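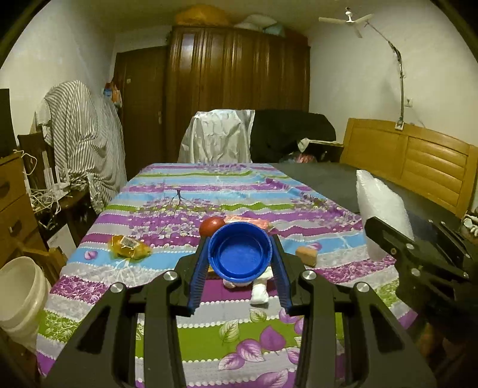 It is our practice in this household to review the contents of every bedroom twice a year, once in June and once when the heating is first turned on. The June review has now been completed, and the following is offered as a record of how it was conducted, together with certain recommendations for readers who have written to ask about our methods.

The review takes place on the bed. Small articles that have gathered in drawers, coat pockets, windowsills and the bottoms of bags are brought to the bed and laid on the sheet, where they remain until each has been assigned a place. We have tried other surfaces. The dining table was used for two years and was found unsuitable, as supper must be served on it. The floor was used once. A bed has the advantage that its owner will want it back by nightfall, and the work is therefore finished on the day it is begun.

Readers who have followed these pages for some time will know the sheet. It carries bands of purple, light blue, green and grey, with rows of white dots between them, a dark branching tree in blossom, and a quantity of large leaves. Hsin-yi Liu, with whom I share the house and the responsibility for its linens, selected it from the closing sale at Pivier, where it had been reduced to 19 dollars. I voted for plain white. I have since come to accept that the pattern has practical merit, as the bands serve quite well as lanes when articles are being sorted. Purple is generally used for things that belong in the kitchen, and blue for things that belong in the desk. The arrangement is not strictly enforced.

The container

The central piece of equipment is a round plastic container in bright blue, with a thick rim and smooth sides. It has been in service since we lived in the apartment at Brultport, and its base has acquired some scuffs. Its function during the review is to hold articles awaiting a decision. Under the rules adopted last year, an article may stay in the container for no longer than 15 minutes, after which it must be kept, given away or discarded. Extensions have been granted, chiefly to me.

The container should be empty when the review begins. This was overlooked last winter, when it already held clothespins, and a good part of the afternoon was lost to a discussion of whether the clothespins were under review.

We do not recommend a larger vessel. Cheng-en Tu, who kindly lent us a storage tub for the autumn before last, holds the opposite view and has stated it at length in the comments. His tub was an excellent tub. It was also deep enough that we stopped seeing the bottom of it, and it went back to him with several of our belongings inside. These were returned by mail, with a note.

Packages and packets

Packages present the greatest difficulty at every review. They are flat or they crinkle, they slide behind other things, and they are very often kept long past the point at which anyone could say why. The present session included a yellow plastic one with a barcode label and a flat pink packet. Our procedure is as follows.

Any package is to be picked up and read on both sides before it is put down again. If it is open, the contents are moved to a jar or used that week. If it is sealed and still wanted, it goes to the shelf beside others of its kind — not to the drawer from which it came. If no member of the household can say what it was bought for, it is offered to the neighbors and afterward discarded.

Hsin-yi has asked me to add that barcode labels should be peeled off only where the article is certain to be kept. I removed one too early from a set of shelf brackets ordered from Briditz, and the return was refused.

Soft articles

Cloths, single socks, tissues and other soft white items should be dealt with first, although we seldom manage it. They crumple, they are set down under something else, and on a patterned sheet they draw the eye away from the smaller pieces. They also conceal things. A library card missing for around 100 days was recovered at an earlier session from inside a folded handkerchief, by which time a replacement had been issued.

Small hard articles

Anything that would fit in a closed hand is placed near the container and attended to last. Round pieces are to be set down gently and away from the edge of the mattress. Blocks, caps, spare feet for furniture and similar parts are kept in a lidded tin in the hall closet, and we now write the date on a slip of paper when one is added. The tin was instituted after we paid for a full set of replacement feet for the Sin armchair and then found the original foot in a slipper.

Matters arising

Two questions were left open at the close of the session. The first is whether the hall closet ought to be reviewed on the same schedule as the bedrooms. I am in favor. Hsin-yi considers that the closet should be left until the autumn, when the coats must come out in any case, and her position has for the present been adopted.

The second concerns the sheet. It has been proposed that it be retired from sleeping use and kept for the reviews alone. A replacement in plain white has been priced, and I have circulated the details within the household. No reply has been received.

Correspondence on storage tubs may be left in the comments as usual. The bed was made up again before supper, and the container is back on its hook in the laundry area, where it will stay until the heating goes on.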